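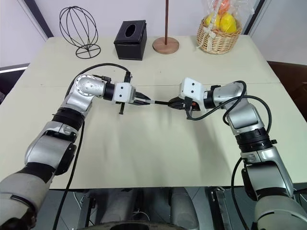
How often does a waxed canvas apron need rewaxing? Once a year suits most people, and twice if you wear it outdoors or near a sink every day.

# The Flindelley Apron

**Waxed canvas work apron, cross-back straps, one size with a long adjustment**

We've been sewing the Flindelley for long enough now that the early ones are starting to come back for new straps, and we love seeing them! The canvas goes soft at the hips, the pockets take on the shape of whatever lives in them, and the color fades along the folds like an old pair of jeans. No two look alike after a couple of years.

The pattern began as a favor for Issa Najjar, a furniture maker who was tired of neck straps. He wanted the weight on his shoulders and he wanted to be able to sit down without the hem bunching up in his lap. So the straps cross at the back and the skirt is split to mid-thigh, and that's still how we cut it – the split was two inches shorter at first, which Issa disliked and told us so.

## Cloth and hardware

The body is a heavy cotton canvas, waxed on both sides. It's stiff out of the box. Really stiff! Wear it for a week and it will start to give, and if you're impatient you can roll it up tight and leave it overnight. The straps are unwaxed cotton webbing, so they don't mark a light shirt. Rivets are copper, buckles are brass, and both will darken.

## Pockets

- Chest pocket, split for pencils on one side and a small notebook on the other
- Two deep hip pockets with a double bottom
- Narrow rule pocket on the right thigh, open at the lower corner so sawdust falls out
- Hammer loop on the left (we'll sew it on the right if you ask in the order notes)

The chest pocket flap is optional. Woodturners tend to want it, printers and gardeners mostly don't.

## Colors

**Alter** is the dark olive we've always made. **Zarei** is a warm rust brown, new this August, and it's the one Jana Wendt in our sewing room picked for herself after months of cutting samples. It shows wax creases more than the olive does, and we think it's gorgeous for it.

## Fit

The straps adjust far enough to go over a winter coat. If you're under five foot two, ask for the short skirt – same price, same pockets, and the hem sits above the shin. Majdi Hakim cuts those himself and they take a few extra days.

## Looking after it

Brush off dry dirt. Sponge the rest with cold water, no soap, and hang it up. Please don't put it in the washing machine or the dryer; the wax will come out and it won't go back in evenly.

To rewax, warm the tin in a bowl of hot water, rub a thin coat in with a rag, and go over it with a hair dryer until the surface looks even. Leave it hanging for a day. Our Jeleck wax comes in a 100 g tin, enough for one full coat with a little left for the pocket edges.

## Repairs

Send it back clean and we'll replace straps, rivets and pocket bottoms. Holes in the body get patched from the inside in matching canvas, or in the other color if you'd like it to show.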